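Category: Society News > Minutes
4 min read
3 comments | 12 shares

Podthorpe Writers and Readers Society
Minutes of the October meeting

Present: Augustina Abugri (chair), Saranya Hegde (minutes), and 9 other members. Apologies were received from two members.

The meeting opened at 7:05 p.m.

1. Minutes of the previous meeting

Approved with one correction. Under item 4, the title of the spring anthology should read "Low Water," without "The." Saranya will fix the posted copy.

2. Short story prize

Entries closed at the end of last month. There were 29 stories, of which two were over the word limit and one arrived without an entry form. The chair proposed that the two long stories be returned to their authors with the fee. Agreed. The author of the third has been emailed and has until the reading period starts to send in the form.

The readers asked whether novel extracts should be accepted as stories. The rules say "a complete short story" and do not mention extracts. After some discussion it was agreed that an entry will be judged as it stands, and that readers should not try to guess whether it belongs to something longer. The wording will be looked at again before next year.

The first prize stays at $300. A request to add a separate prize for first-time writers was held over until the accounts are ready.
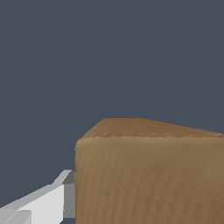

3. Piston

Augustina reported on the magazine. Issue 12 is laid out except for the two book reviews. One review came in at twice the agreed length and the reviewer has been asked to cut it. The other is promised for the end of the week.

It was asked why the poetry section is shorter this time. Augustina said that three accepted poems were withdrawn when they were taken by other magazines. She would like the guidelines to ask more clearly that poets write to us as soon as that happens. Saranya will draft a sentence and send it around.

The printer has raised the price of the heavier cover stock. Members looked at a sample of the lighter stock and most had no objection. Two preferred the old one. The lighter stock will be used for this issue and the matter reviewed when copies are in hand.

4. The Onyshchenko evening

The library has confirmed the reading room for the evening on the Onyshchenko novels. The format will be a short talk on the first novel and its translation, two readings, and then open discussion. Saranya will give the talk. One reader is confirmed and one is still needed, preferably someone willing to read the harbor chapter, which takes fifteen minutes aloud.

There was a question about which translation to use. The older one is out of print, though several members own it, and the newer one is in the library. It was agreed to read from the newer translation and to put a page from each side by side on the handout. Permission to copy the pages still has to be requested from both publishers. Action: Augustina.

Doors will open at 6:30 p.m. Tea and coffee only.
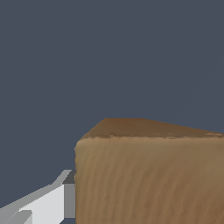
5. Reading group

The group finished "Stimumance" at its last session. Opinion was divided. Several members thought the middle section, told entirely in letters, was the best writing in the book. Others had given up there. The group asked for something shorter next, and a story collection will be chosen from the three suggestions on the sign-up sheet. Votes should reach Saranya before the next session.

A member asked that the group go back to starting at 7:00, as the later start makes it hard to catch the last bus. Agreed.

6. Website

The page of members' publications is out of date. Members are asked to send title, publisher and year for anything that came out since last fall. Cover pictures are welcome but should be sent as separate files, and not pasted into the email. Broken links on the back issues page have been reported again. Saranya will check them.

7. Other business

The box of donated paperbacks has to be moved out of the library office. Members may take what they want and the rest will go to the book sale.

One member has had a first story accepted by a magazine and was congratulated.

The meeting closed at 8:40 p.m. The next meeting will be in the same room at 7:00 p.m.

Minutes taken by Saranya Hegde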